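Sirmont Street Neighborhood Assn - July mtg minutes

Started 7:05, Darnell Delacroix chairing. Notes by Dexter Dvorak. June minutes approved, one fix (Strickland Ave not Strickland Ct).

Parking. Permit letter went out to 123 households. Replies mostly for, a few loud against. Main gripe is the cost of a second permit. City wants our answer before the school year. Darnell to call the permit office again, left two messages so far and got nothing back.

Storm drain at Plovton and Sirmont. Still backs up. Water got over the curb twice last month, and Mrs. Wemen's garage took some of it. City crew came, looked, left a cone. Dexter has notes from both times, will send with the next complaint. Motion to write to the council member direct, seconded, passed.

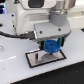
Also on the drain, someone asked if we can clear the grate ourselves. Yes for leaves on top, no lifting the grate. Rakes are in the shed, code is the same as last year.

Block party. Budget 2,000, same as before. Tent quote came in high so we are going with two small ones. Street closure form needs 40 signatures, sheet was passed around, not enough yet. Will go door to door on the Strickland side. Music off at 9. Long talk about the bounce house, insurance went up 200. Vote was close but it stays.

Speed bumps. Tabled agian, no word on the traffic study.

Other. Porch light out at the corner house, Darnell will knock. Lost cat flyers can come down, cat is home. Need somebody to take over the email list after September, see Dexter if interested.

Adjourned 8:20. Next mtg same place, bring your own chair if you want a good one, half of thiers wobble.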